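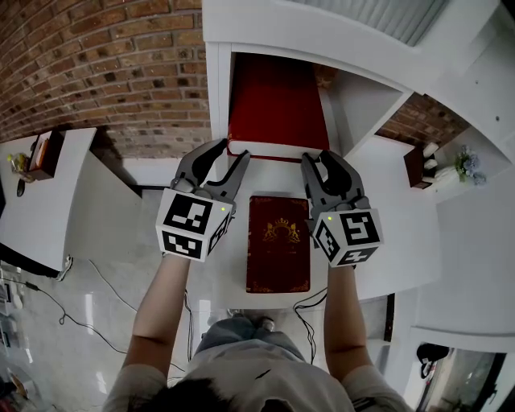

So I finally joined the choir. If you've been reading this blog for a while you know I've been threatening to do it since we moved to Lillach, and every February I chickened out. This year Pendo Kirui caught me humming in the parking lot and that was that. I had a folder in my hands before I'd found my car keys!

I should say I don't read music very well. I took piano for 5 months as a kid and quit the week we got to the left hand. The folder has 36 songs in it (I'm an alto now, apparently) and I know maybe half of them from the radio or from growing up. The rest I've been learning in the kitchen, playing the same eight bars over and over until my husband asked if we could please have dinner in silence.

What I didn't expect was how different a worship song feels from the inside. I've stood in the pews and sung "Allent" probably a hundred times, and I always thought of it as kind of a sleepy one. Then last Sunday we got to the bridge, the band dropped out, and it was just voices, and I completely lost my place because I was crying. Vignesh Lobo, who sings tenor right behind me, reached over and pointed to the line we were on. I love that man.

I've also been thinking about the words more. When you have to hold a note on "mercy" for four whole beats you've got time to wonder whether you mean it. Some mornings I do. Some mornings I'm mostly thinking about breathing. Pendo says to sing it anyway and let the rest catch up, and I'm trying.

Next up is the joint evening with the church over in Plultow. Their sanctuary is huge compared to ours and I'm already nervous, so if you're the praying type, please put in a word for the altos. We still can't get that key change in the last verse, and rehearsal is at seven.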